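## Chapter 11: The New Starter on Aisle Four

When Durnero brought a humanoid into its Clulwood storeroom in March, management promised staff it would take the boring jobs. Staff asked which jobs management had in mind, and got a brochure.
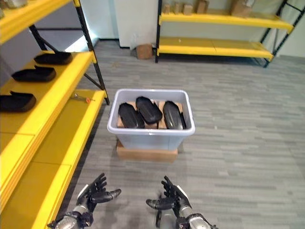

**Theresia Brunner**
*Senior Lecturer in Work and Organisation, Ellwood College*

Moving black curved parts between a grey bin and a yellow shelf is dull labour. It is also where pickers talk, catch mistakes and rest their backs. This chapter asks who gets those minutes once the robot has the bin.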